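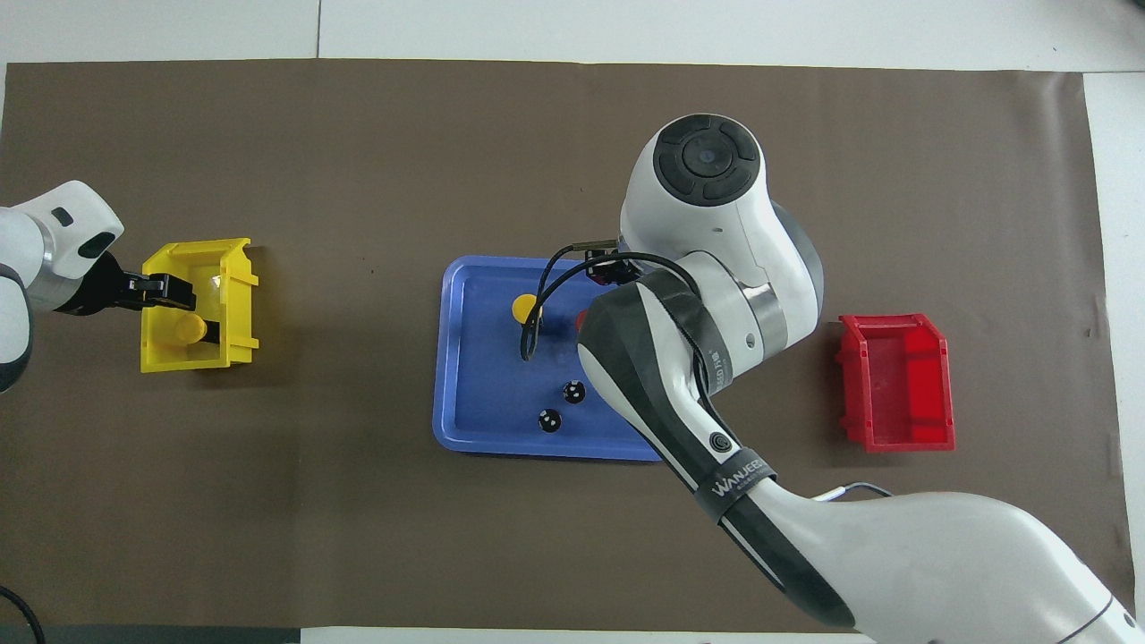 Ticket: Cell 3, bin sorting - left gripper opens late over yellow bin
Opened by: Hiwot Negash
Assigned to: Natália Šimko
Site: Zovville
Status: Closed, watch for 10 shifts

Reported problem
Left arm reaches the yellow bin on path and on time. The open command goes out, but the fingers stay shut until the arm has already started its retract move. Part drags against the bin wall. Right arm and red bin not affected. No fault code on the pendant. Started in June after the Jultell controller update.

Natália, 9:30
Read the log for the last run. Open command is sent at the place point, acknowledged, and the "open done" signal comes back before the fingers move. The retract is waiting on that signal, so it goes early. Asked Hiwot to check the "open done" threshold in the gripper setup for each arm.

Hiwot, 9:50
Right arm: 30. Left arm: 5. I did not set either one. Left may have gone back to default during the update. 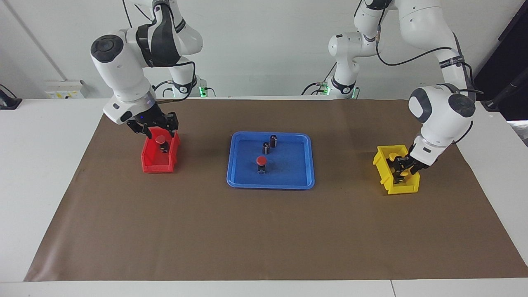
Natália, 10:15
Set left to 30 to match. Save to the controller and power cycle the gripper, not only the program - the old value stays in memory otherwise. Then run yellow parts only at reduced speed. Keep the right arm parked for that test.

Hiwot, 11:05
Done. Drop is clean at reduced speed. At full speed it still hangs on one part in the set. The fingers open but the part stays against the left pad.

Natália, 11:20
Separate issue. Check the pads for residue and look at cable slack at the wrist with the arm at the place point. A tight cable can pull the gripper off square.

Hiwot, 13:40
Cable had slack. Pad had a film on it, wiped with alcohol. Ran full speed with both arms, no hang and no early retract.

Resolution
Threshold restored on left arm. Pads cleaned. Backup of gripper setup saved to the Plumano share under cell 3. Pad wipe added to the shift start sheet.

Open item
Ateş to confirm whether the update resets gripper values on the other cells. Do not update them until there is an answer.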